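**December 2023, bench notes, can handling cell (Vosside line 2)**

Picking up from the April entry. Rukhsana wanted the staffing side written down along with the grip settings, so both are in here.

Hand packing baseline on the Celley short cans is 1,680 per shift, two people, one facing labels and one closing trays. Target for the cell is 2,000 with one person tending. The simulator gets there on paper, but it assumes no jams and a full infeed, and line 2 has had neither for a whole shift this year.

Grip work:

- Closing force down again. Full cans tolerate the old value; empties from the seamer test dent just under the shoulder.
- Approach height lowered so the fingers close on the straight wall. Any higher and they ride up on the curve.
- Run of 100 simulated picks at the new height, no drops. Repeat with the second arm moving before anyone quotes that number.
- Run of 114 with lighting varied: label facing wrong on several. Log is in the Wekley folder.

What changes for the packers: Nusrat Niazi's crew currently turn every can by hand and catch bad seams while doing it. That check is not in any work instruction. If the arms take over facing, the seam check goes away unless we put it somewhere. Options are a fixed station before the infeed, or making it part of the tending job. Nusrat prefers the station. She also asked that the tender not be the one clearing faults alone on nights, and I agree. Bangash quoted training for four people; we need six.

Wrist complaints on the facing job should drop. Standing time won't, and the tender will walk more than either packer does now.

Open:

- Seam check owner
- Retest at night lighting levels
- Two more training places

Label facing is the part I trust least. The vision step reads the panel border and falls back on the barcode if the text is unusable. In the render the heading on the can is a blur, so the thin red line beside the panel is the better edge to key on, and I'll try it as the primary feature next. The bars lie horizontally, stacked up the wall, so the fallback scan direction in the config needs to match. 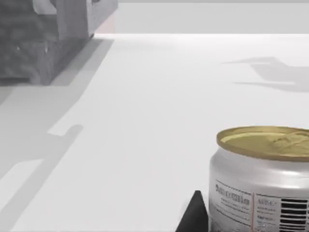
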